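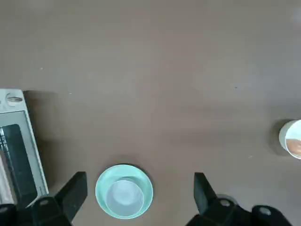
31 May 2024

Spent the whole morning on screws. I went to graduate school, I have a framed thing from them, and this morning I lay half across a table with a hex key in my teeth because one finger on the right gripper had crept.

It was the old complaint. Harish had left a note on my keyboard: "R closes crooked, pls look." Six words if you're generous about the R. So I looked, and R did close crooked. One fingertip was arriving before the other, which means every cup gets a little shove sideways before it gets a grip. The policy people have been blaming their training for this since I came back from vacation. I enjoyed telling them. I enjoyed it a bit too much and Naima said so.

Took both fingers off, wiped the faces, put them back with fresh threadlocker. The blue kind this time. Whoever did it in October used the red, and I would like five minutes alone with that person, except I have a feeling the log says it was me. I have decided not to open the log.

Then zeroing. You close the gripper on nothing, tell the software this is closed, open it all the way, tell the software this is open, and it believes you, poor thing. The count at full open came out at 325. Last time I wrote down 252 in the notebook, with no units and no explanation, so past me remains a great help to the company. Ehab thinks the 252 is from before the firmware change. Ehab thinks everything is from before the firmware change.

After that the wrist camera, since the bracket shares a bolt with the gripper body and you can't touch one without annoying the other. I got it back to where both fingertips sit about evenly at the bottom of the view, with a bowl between them to aim at. The calibration routine wanted to be run 2 times and failed on the first, with an error that said only "insufficient." Well, yes. Same to you.

Lunch was late and was crackers.

Afternoon was the handover, one arm holding the cup and the other coming alongside, which is the move that shows up every sin you committed in the morning. Slowed everything down to the crawl setting and stood there with my thumb near the stop button like a nervous driving instructor. If the two arms disagree about where the middle of the table is, even by a little, you get knuckles. We got knuckles on the first try. I redid the right base offset, which I should have done before lunch, and would have if Adel hadn't come by to ask whether I had ordered the cable sleeves from Schumacher. I had not ordered the cable sleeves from Schumacher.
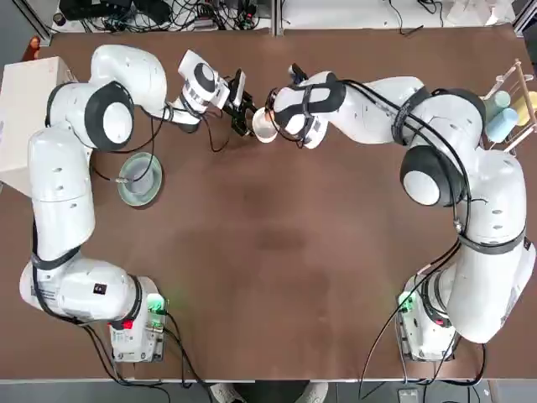

I have now ordered them. The cables are the next thing, and I've known it for weeks. The left arm's droop from the forearm and go wherever they like, over the dishes included, and the right arm is held together with straps and good intentions. Every time the wrist rolls I watch the loop and not the gripper. A cable that snags will lie to you about force, too, and then I get another note on my keyboard.

Brahim wants them routed properly, along the link with slack at each joint, clips and not straps. He's right. He drew it on the whiteboard with three colors, and then somebody from Zovow had the room for a call and wiped it. So I'm doing it from memory, his and mine, and they don't match at the elbow.

Things to do, so I can't claim I forgot:
put the torque value for the finger screws on a label, ON the arm
ask Ehab what units
spare fingers, the last pair is in a drawer somewhere
rerun the table offset cold, first thing, before anybody leans on anything
find my good hex key

I had the good hex key at ten. I had it in my teeth. I've looked under the table, on top of the power supply and in both pockets, and I'm typing this with the bad one next to me. Naima says to check the crackers.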